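**Skandenville laundry service to open on Monday evenings**

Tellance, the household linen service in Skandenville, is adding an evening session for people who can't get to the counter during working hours. From October the Flinia Street shop will stay open until 8pm every Monday for drop-off, collection and folding help.

The change follows a survey of customers in the spring. Of the 333 people who replied, most said they wanted later opening, and many asked for help with folding and storing towels in small flats.

"People bring us the washing and then tell us the cupboard is the real problem," said Marisol Thibodeaux, who manages the shop. "A bath towel takes up a lot of shelf if it's folded one way and much less if it's folded another. We've been showing customers at the counter for years, and now we can do it at a table with a bit more time."

The service handles over 3,000 towels a week for homes, guest houses and two local swimming clubs. Towels are sorted by size and colour, washed, dried and folded by hand before they are packed for collection.

## What the evening session offers

Customers can drop off a bag of up to 13 kilos and collect it the following Monday, or earlier in normal hours. Prices are the same as in the daytime. Clean towels can also be brought in for the folding table, where there is no charge and no need to book.

Shoshana Kincaid runs the table and has written a short printed guide, the Taipe Fold, named after the Taipe estate where she first taught it. The shop has had 600 copies printed and they will be free at the counter.

"I ask people to measure the shelf before they come," she said. "Then we fold to fit the shelf. Some people have been folding in thirds all their lives and only need halves."

## The fold in brief

The guide covers bath towels, hand towels and flannels. For a bath towel the steps are:

1. Lay the towel out on a table and smooth it from the middle towards the ends.
2. Bring one long side over to meet the other and line up the corners.
3. Turn the towel so that the folded side is nearest to you and the long side runs from left to right. Smooth it again, and leave it flat if it is going on a wide shelf.

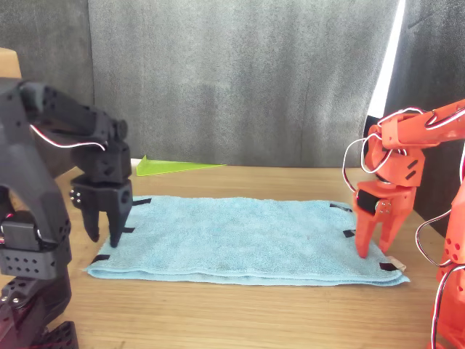 4. For a narrow shelf, bring the left end over to the right end and press down lightly.
5. Stack with the folded sides facing out. Towels that still feel damp should be hung up again before they go in the cupboard.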